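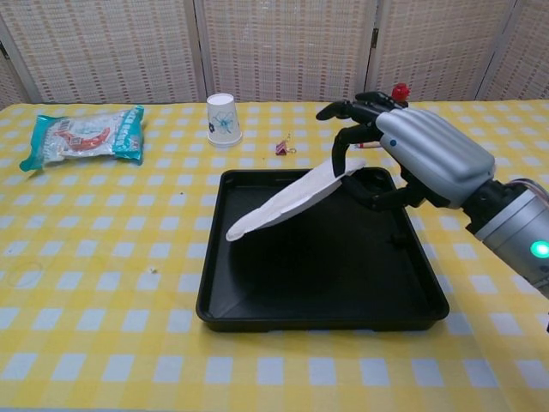 Was kostet eine Roboterhand, wenn man sie nicht nur kauft, sondern auch benutzt? Rechnen Sie den Kaufpreis und legen Sie für das erste Jahr noch einmal fast die Hälfte drauf, dann liegen Sie ungefähr da, wo ich gelandet bin.

Ich habe das nämlich falsch gemacht, und zwar gründlich. Als wir in Kiltau unser kleines Testlabor planten, hatte ich eine wunderschöne Tabelle: Arm, Hand, Steuerung, Software, fertig. Für »Sonstiges« standen da 178 Euro (ich weiß es noch so genau, weil Shirley Mapplebeck die Zahl ausgedruckt und an die Tür geklebt hat). Shirley macht bei uns den Einkauf und hatte mich gewarnt. Die 178 Euro waren nach den ersten Kabelhaltern weg!

Also, was fehlte? Zuerst die Wartung. Der Anbieter Rikano wollte für die Fingergelenke einen Servicevertrag, Trelow rechnete lieber nach Aufwand ab. Auf dem Papier war Trelow günstiger. Dann habe ich gefragt, wie lange eine Hand weg ist, wenn sie zur Reparatur muss: 22 Werktage. Und was machen wir so lange? Däumchen drehen, während die Miete weiterläuft. Seitdem steht die Ausfallzeit bei mir als eigene Zeile im Budget, gleich unter dem Kaufpreis.

Dann die Zeit der Leute. Ettore Marchetti, der bei uns die Abläufe einrichtet, hat mehr als 45 Stunden gebraucht, bis er mit der Übungsreihe zum Tischabräumen zufrieden war. Pappteller, Becher, Tablett, lauter Dinge aus dem Supermarkt, die zusammen weniger kosten als ein Mittagessen. So ein Pappteller ist dünn und hat einen gewellten Rand, da kommt es sehr darauf an, wo Finger und Daumen zufassen. Ettore kann darüber lange reden – ich habe inzwischen gelernt, vorher Kaffee zu holen.

Und übrigens, kaufen Sie das Zubehör auf Vorrat. Wir hatten anfangs für jeden Versuch genau einen Satz Geschirr da und sind ständig losgerannt. Jetzt steht im Schrank ein Karton mit Tellern, und der kommt in der Planung unter Verbrauchsmaterial, wie Druckerpapier auch.

Bliebe die Frage, ob man mieten soll. Der Händler D'Amico bot uns eine Miete mit Kaufoption an, und ich hätte beinahe abgewinkt, weil die Monatsrate hoch aussah. Wir haben dann doch 2 Monate gemietet. Das war gut angelegtes Geld, denn in dieser Zeit haben wir gemerkt, dass unser Tisch zu niedrig war und der Stromanschluss an der falschen Wand lag. Beides hätte ich sonst erst nach der Unterschrift erfahren.

Im September planen wir die nächste Runde. Shirley hat schon eine neue Tabelle angelegt, »Sonstiges« ist diesmal in elf Zeilen aufgeteilt, und ich darf nur noch lesen.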